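Teaching by Hand at Witcombe: Sheet Metal Comes to the Robot Room

2nd May

If you've walked past the robot room at Witcombe lately and heard cheering, the cheering was for sheet metal. We have spent the spring teaching a robot arm to pick up, turn and set down metal frames, and it is the most fun we've had since the Clillow project wrapped up in December.

For anyone new to this newsletter, we teach by showing. A person sits at the remote station, takes hold of the two hand controls and drives the arm through the whole job, start to finish. The arm's joint positions, the opening of the gripper and the view from the wrist camera are all saved together. Do that enough times, with enough small differences from one run to the next, and the software has something to learn from. Our target for the frame job is 200 good runs. We have 65 so far, and they are getting better every week!

Our earlier jobs used blocks, cups and cloth, and those are forgiving. You can grab a cloth almost anywhere. A frame with a big opening in the middle is mostly air, so the operator has to pick a spot on the rim and commit to it. Early on, everyone went for the middle of a long side, because that's where a person would reach with a whole hand. With two fingers the frame tends to swing around the grip, and then you're chasing it. Lately the operators have been trying the corners, where the folds give the metal some stiffness.
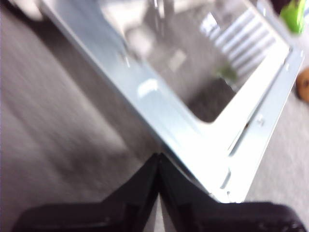 Photo: wrist camera, Witcombe robot room

The corner grip has its own tricks. The fingers have to close on the thin edge fairly square, and the frame will hang at whatever angle it likes unless you turn the wrist as you lift. Shiny metal makes things harder for the camera too. A bright spot on one rail can slide along as the arm moves, and the floor shows through the opening, so the picture keeps changing even when the grip doesn't. We want all of that in the recordings. A robot that has only seen dull gray parts under perfect lighting isn't much help to anyone.

The other big news is the Lindgren controls, which replaced our old joysticks. You can feel a light push back through the handles when the fingers meet something solid, and wow, what a difference. New operators used to squeeze far too hard. Now most of them find a gentle grip in their first session, and a practice block runs 60 minutes with a break whenever your wrists ask for one (please do take it).

We've also changed how we treat mistakes. In the Amar trials we threw away any run with a slip in it. This time, if the operator slips and then recovers, we keep the run and tag it "recovery". There are 14 of those already, kept in their own folder – some of them are lovely to watch, all patience and tiny corrections.

Next up is placing the frame flat against a stop, then doing the same job with the frame starting in a different position every time. Practice slots at the remote station are open to all staff, and you don't need any robot experience. Put your name on the sheet by the robot room door, and wear sleeves you can push up.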